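February, evening

Spent the whole day on the drawer policy again, and I trust it less than I did at breakfast.
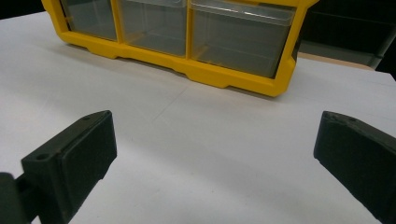 The new Skovari build was supposed to fix the jitter in the last few centimeters of approach. The release note says "improved temporal smoothing," and I have learned to read that as "we averaged something." I ran the offline replay on the clear-drawer set before lunch. The curves look lovely. They looked lovely on the last build too, and that one pushed straight past the pull edge as if it had somewhere else to be.

What bothers me is the depth. Clear plastic with nothing in it is close to the worst thing you can hand a stereo matcher. Tellow fills the holes with a learned prior and then reports high confidence on the fill, so the planner downstream can't tell a measured surface from a guessed one. I plotted the confidence map over one of the drawer fronts and it was nearly flat. A drawer front you can see the back wall through should not score the same as the tabletop. I wrote that in the issue tracker in slightly ruder words, then edited it.

Then the success number. The summary sheet says 70 percent on drawers. I went through the log by hand and got 54. The difference is that the sheet counts a trial as a success when the gripper width crosses the threshold near the target pose, whether or not the drawer moves. So closing on air next to the lip is a win. I changed the check to use the tracked position of the drawer edge and reran the scoring, which took longer than it should have because the Cuervo exporter drops timestamps when two streams start on the same tick. Patched that as well. It's an ugly patch.

The seven cases I looked at closely all fail the same way. The approach is fine, the height is fine, and then the yaw drifts once the organizer sits at an angle to the camera. When it's square on, no trouble. I suspect the augmentation: we rotate the image but I can't find where the action labels get rotated with it. If that's the bug it has been there for six versions, and every comparison we made between them means very little. I'd like to be wrong.

There was talk of moving everything to Tronuver, whose planner "handles transparent objects natively." Handles them how? The docs have a paragraph and a pretty diagram. I asked for the failure cases and got a link to the same diagram.

Tomorrow: read the augmentation code line by line, no new training until that's done. Leave the smoothing off. Also find out who set the width threshold, in case it was me.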